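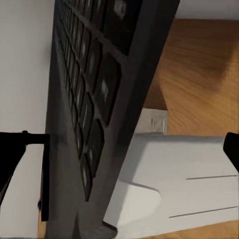 Call for Participants – Manipulation Open Day, Rukdale

Posted 17 May 2022
By the Zavix test group

Zavix is seeking participants for the open day at its Rukdale site. The program covers two-finger gripping near shelving, first in simulation and then on the bench. Participants operate the arm, complete a short task sheet and rate the controls.

There are 57 places. Each session seats five people and lasts half a day. Sessions are held in the Lisia room, second floor.

Applicants must:
– be 18 or older
– be able to sit at a workstation for two hours
– have normal or corrected vision
– have no current contract with Zavix

Experience with robots is not required. Applicants who have used a teach pendant should say so on the form – they will be placed in a separate group.

Session outline: safety briefing, practice run in the simulator, scored run, bench demonstration by staff, written feedback. The simulator logs joint positions and grip commands. Names are stored apart from the logs and deleted at the end of December.

Lunch is provided. Travel is refunded against receipts. Apply with the form at the front desk or by mail, quoting reference 647.

Comments

ebihara_fan: Is the scored run done with a joystick or the keyboard?

Test group: Joystick. Left-handed units are available on request.

mtl88: Form asks for a site code. Left it blank, hope that's OK.

Contact: Open Day Desk, Zavix, Rukdale | © 2022 Zavix | Back to top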